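Taking a group to a robotics open day where they fold laundry, worth it for non-technical people?

Posted in: Outings and Group Visits
Tags: open day, robots, groups, seniors

Rosalie Holzer

Hello everyone, and thank you in advance for reading, because I know I go on a bit.

I organize the monthly outings for our social club. We are mostly retired, a few of us use canes, and two of the ladies bring their grandchildren along when school is out. In January we did the glass museum and everybody enjoyed it, although the coffee was a disappointment and I have been hearing about the coffee ever since. So the pressure is on for the next one!

My nephew sent me a flyer for an open day at Masbridge, the place out past the reservoir where they teach robots to do housework. According to the flyer you can see people recording chores with hand-held grippers in ordinary furnished rooms, mostly folding clothes and making beds, and then in the main hall there is an arm that does some folding by itself. Admission is free but you have to book if you are bringing a group. There are 40 of us if everybody comes, and everybody never comes, but I have to plan as if they will.

My worry is that none of us knows the first thing about robots. I can just picture half the group sitting in a lecture about software, looking at their watches. On the other hand, every one of them has folded laundry for a good many years and would have plenty of opinions on the subject, so perhaps it would be right up their alley.

Has anybody been? I would love to know how long it takes, whether there is somewhere to sit, whether it's noisy, and whether visitors are allowed to try anything. And the coffee, please. I have to ask about the coffee.

14 people found this useful

quiltsandcoffee

Rosalie, I went last time and I would say book it! I went with my sister-in-law, who can't set the clock on her own stove, and she talked about it the whole way home and then again at Sunday lunch.

I should explain how it's laid out, since the flyer made it sound like one big room and it isn't. You check in at the front desk and they put you in a small party. Then you go around the practice rooms, and you finish in the hall with the arm. The practice rooms were my favorite part by a mile. I was expecting white walls and people in goggles, and what you get is somebody's bedroom, more or less, with a proper quilt and things piled on the windowsill the way they are in my own house. The person doing the work holds a gripper in each hand, something like the reachers you can buy for getting jars off a high shelf, but with two chunky fingers on each one. They do the chore with those in place of their own hands, and the recording is what the robot learns from later on. That's how the guide put it to us, anyway, and I was grateful she kept it to that.

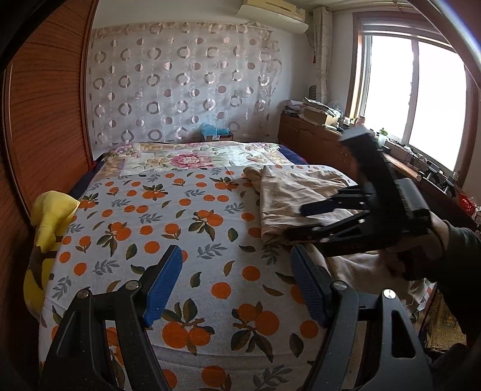 One of the bedrooms, with the grippers and a beige cloth waiting on the quilt.

I stood in that doorway far longer than I was supposed to. The young man demonstrating did a cloth, then a shirt, then the cloth again, and he was so patient with it. You don't realize how much your fingertips do until you watch somebody try to find the corner of a piece of fabric without them. My sister-in-law kept whispering "pinch it, pinch it" under her breath until the guide laughed and asked if she'd like a turn. So yes, visitors can try! They had a spare pair of grippers at a table near the hall with a heap of washcloths. I managed to fold one in half and was as proud as if I'd baked a wedding cake. My sister-in-law folded hers in quarters and has mentioned it since.

Now for your practical points. We were there 85 minutes from the front desk to the parking lot, and that was with my dawdling. The bedrooms are small, so only a few people can look in at once and the others wait in the hallway. There was a bench in the hallway but not a long one, and I would call ahead and ask them to put out chairs for your ladies and gentlemen with canes. They were very nice about finding one for me when my knee started up.

It isn't noisy. The hall has a fan running and the arm makes a sort of humming sound, and you can hear the guide fine if you stand on her side of the room.

The coffee comes from a machine. I'm sorry. There is a bakery called Brekier on the way back toward town, with nice big tables and a ramp at the side door, and if I were you I would telephone them ahead of time and make that part of the outing. The poppy seed roll is very good. So is the plum cake, but it goes early.

One more thing and then I'll stop. Please tell the grandchildren that they mustn't touch anything on the beds. There was a little boy in our party who wanted very badly to bounce, and I understood him completely.

11 people found this useful

Wieser

It's OK. Went with my son. The arm in the hall is slow and when we were there it dropped the towel and they had to start it over. He liked it, I was ready to leave after half an hour. Parking is $5 and they only took cash.

2 people found this useful

marlow_bus_lady

I drove a group of 50 out there for the church, so I can help with the bus side, and I'll put in my two cents on the rest while I'm at it.

The main lot can't take a full-size coach. You can pull up at the front to let people off, and then the driver has to go around to the gravel lot behind the warehouse. It's a 900 foot walk back from there, which I know because there's a sign, and it's uphill. So drop your people at the door and pick them up at the door, and don't let anybody talk you into meeting at the bus.

With a group your size, they'll split you up. Ours went in by turns, and the ones who weren't in the bedrooms were in the hall watching the arm or at the tryout table, so there wasn't much standing around after the first bit. Ask for the ten o'clock start if you can get it. We had one in the afternoon and the demonstrators were getting tired by then, bless them, and a couple of the rooms had closed up for the day.

About the lecture you're worried about, there is a talk, but you don't have to go. It's upstairs (there's an elevator, past the restrooms, and you have to ask for it because the door looks like a closet). Two of our men went up and loved it and came down full of facts. Everybody else stayed with the laundry. I'll be truthful and say I had a lovely argument with a lady from the choir over the right way to fold a bath towel, with the demonstrator standing there waiting for us to settle it. We didn't settle it. She folds in thirds and I'll never understand it.

If anyone in your group gets nervous about robots, and we had one gentleman who'd been sent a few newspaper clippings by his daughter, put him with the demonstrators first. He got to chatting with the girl in the second bedroom about how many times a day she folds the same pair of pants, and after that he was fine. He asked her if she does her own laundry when she gets home. She said her roommate does it.

For booking, phone them. The form on the website goes through something called Junance and it wouldn't let me put in more than twelve names, and I tried it on two computers. The man on the telephone did the whole thing in a few minutes and even asked about dietary needs, though I never found out why, as there was no food that I saw.

Hope your crowd has a good time, Rosalie. I second the bakery.

9 people found this useful

Rosalie Holzer

Oh, thank you all so much, this is just what I needed. I telephoned this morning and got the ten o'clock start, and the gentleman has promised me a row of chairs in the hallway. I have also called Brekier and asked them to hold back two plum cakes. I'll bring a bag of dollar bills for anyone who drives separately.

marlow_bus_lady, I'm afraid I fold in thirds too, but I hope we can still be friends!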